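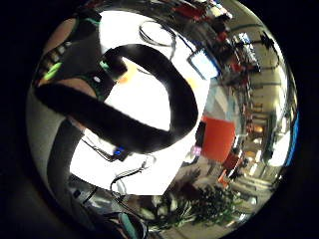

*Last changed: Thursday, November 7, 2019 (steps 5 and 9 rewritten, new note on cold weather)*

## Section 2: Fitting the pack to your back

If you've come straight from Section 1, you should have the Pranico out of its bag, the frame sheet in, and both shoulder straps threaded. If the frame sheet is still lying on the floor, go back and put it in now. It's a pain to do later and you'll have to undo most of this page.

I wrote the first version of this section for the people I hike with, and it has grown a lot. Mesfin Endale found two mistakes in the old steps, both mine, and Dace Ķēniņš talked me into moving the hip belt ahead of the shoulder straps. She was right, and I've fitted every pack that way ever since.

### What you need

- The pack, with every strap let all the way out
- 12 pounds of something soft to put in it (I use a folded blanket and bags of rice)
- A tape measure, the floppy kind
- A second person for the back measurement
- The shirt or jacket you usually walk in

### Measure your back

1. Stand up straight and tip your head forward. Your helper finds the bump at the base of your neck. That's the top point.
2. Put your hands on your hips with your thumbs pointing back. The line between your thumbs is the bottom point.
3. Run the tape from the top point to the bottom point, following the curve of your spine. I'm 47 cm, if you want something to compare with.
4. Write the number inside the lid pocket with a laundry pen. You'll want it next year!

**Note:** Use centimeters. The back panel is marked in centimeters only, and I've watched people try to convert in their heads and end up a whole slot off.

### Set the back panel

5. Find the ladder of slots behind the back padding. There are 7, numbered from the bottom. Peel the padding away from the top corner, slide your flat hand down behind it, and keep the hand there so the hook tape can't grab again.
6. Pull the yoke out, match your number to the marks, and push the yoke into the closest slot. If you land between two, take the lower one and try it on before you make up your mind.
7. Slide your hand out slowly and press the padding down from the middle toward the edges.

**Caution:** The edge of the frame sheet is sharper than it looks. Kiros Habte took a good slice out of a knuckle on his. Gloves are fine for step 5, or file the corner down first.

### Hip belt first

8. Load your 12 pounds, put the pack on, and leave the shoulder straps hanging loose. Yes, it feels wrong.
9. Lift the pack with a little shrug so the belt sits over the top of your hip bones, and buckle it. Pull both tails forward at the same time. The older version of this page said to pull one side and then the other, and that twists the belt (sorry, Robel).
10. Walk up and down a bit. If the belt slides, tighten it. If it pinches your stomach when you sit, it's too high.

### Shoulder straps, then the small ones

11. Pull the shoulder straps down and back until they touch you all the way over the shoulder. You want contact there and hardly any weight.
12. Snug the load lifters, the two short straps above your shoulders. They should slope up from your shoulders to the pack. If they lie flat or slope down, the yoke is too low - go back to step 6.
13. Clip the chest strap and slide it up or down until you can take a full breath without fighting it.
14. Roll up the loose tails and tuck them under the elastic keepers. Long tails slap around in the wind and they will drive you nuts.

**Note on cold weather:** Do the whole thing again in December, or whenever your thick jacket comes out. Leave the yoke where it is. Just let out the belt and the shoulder straps and work forward from step 8. Plitex buckles get stiff in the cold, so practice undoing them with your gloves on while you're still indoors.

### If something still feels off

**Numb fingers.** Your shoulder straps are too tight or the chest strap is too high. Loosen the shoulders first.

**Pack leans to one side.** Check that both sides of the yoke went in the same slot. After that, check how you packed it (my water bottle is nearly always the guilty party).

**Squeaking.** Usually the frame sheet rubbing on its sleeve. A little candle wax along the edge quiets it down for a good while.

**Sore spot low on your back.** Look for a fold in the padding from step 7. Baltasar Pastor walked a whole weekend on one of those and blamed his boots.

**Strap creeps loose while you walk.** Take it out of the buckle and thread it again with the stitched side facing you. If it still creeps, the buckle is worn. The Jurar spares fit this pack too, and they just clip on, no sewing.

Once it feels right, make a small pen mark on each strap where it leaves the buckle, including the hip belt. Then go on to Section 3, which covers the rain cover and the side pockets.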